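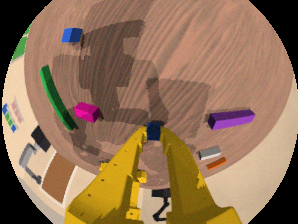
Round wooden table with darker patches across the top; yellow gripper in front.

Dilport Lap Counter and Bell Stand, Model 34

Sold by Lindton Track Supply, Toledo
Price: $1,121 with bell, shipping extra
Availability: in stock, both colors
Page checked 25/01/2023

Dilport calls the Model 34 "the last lap counter your club will ever buy." We have heard that from three makers, and we still sell a lot of lap counters. So take the slogan for what it is. The stand is decent, the bell is loud, and the price is high for something that shows two numbers.

What you get

A steel stand with folding legs, a two-digit flip display on each side, a brass bell on a removable bracket, and a carry bag. No batteries, no app, no charging dock. The digits are white on black, and the brochure says they can be read from 50 meters. We could read them at that distance on a cloudy day. In low evening sun, facing west, we could not, and we would not promise it to a runner in the last laps of a 10,000.

The flip plates are changed by hand. An official who is paying attention can do it in a second or two. An official who is chatting will show the wrong lap, same as with any other counter. Dilport's claim that the Model 34 "eliminates lap errors" is one we asked them to explain. They sent us the brochure again.
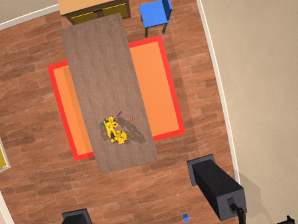 Rectangular table on an orange rug with a red border, yellow robot arm on the tabletop.

Bell

It is a real bell and it carries well. On a quiet track you will hear it on the back straight. With a full stand and a public address speaker going, don't count on it. The clapper cord is too short for anyone tall, and most buyers replace it with a longer piece. We sell cord by the foot.

Stand and feet

The brochure says "storm-proof." Ours went over in a July squall with nothing hung on the crossbar. Put a sandbag on each leg (bags not included, see Accessories) and it stays put in ordinary wind. The rubber feet are fine on a synthetic track and slide a bit on a polished gym floor.

Weight is 34 pounds in the bag. Dilport describes that as "one-hand portable." Try it from the parking lot first.

Compared with the Henesgate

The question we get most is whether to pay extra for this over the Henesgate Meet Counter. If you run a couple of home meets a year, we don't see why you would. The Henesgate has smaller digits and a worse bag, but the plates turn just as easily, and you can get spare plates one at a time. Dilport only sells them as a full set of 40, including the ones you never lost.

Where the Model 34 does better is outdoors over a long day. The hinges are heavier, the paint has held up on our rental unit, and the display doesn't rattle. Clubs that put on regional or multi-sport events, with the same counter moving from the track to the walk course, will get some use out of that.
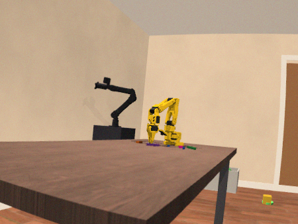

Dilport also offers a "championship package" with a second bell and a printed cover. The second bell is the same as the first one. The cover is thin vinyl with grommets at the corners, and any print shop can make you a better one. We can order the package if you want it, but we don't keep it on the shelf.

Specifications

Digits: two per side, hand-turned
Plates supplied: 40
Frame: painted steel, black or blue
Bell: brass, removable
Weight in bag: 34 lb
Warranty: one year, frame and hinges only

Read that last line again before you order. Plates, bell bracket and bag are not covered, and the plates are what wear out.

Accessories

Sandbags, empty, pair
Bell cord, by the foot
Full plate set
Replacement rubber feet, set of four

Returns

Unused counters can come back within 50 days in the original carton. We charge return freight. Rental of the Model 34 by the weekend is available for pickup at the Toledo counter, and the fee comes off the price if you end up buying one.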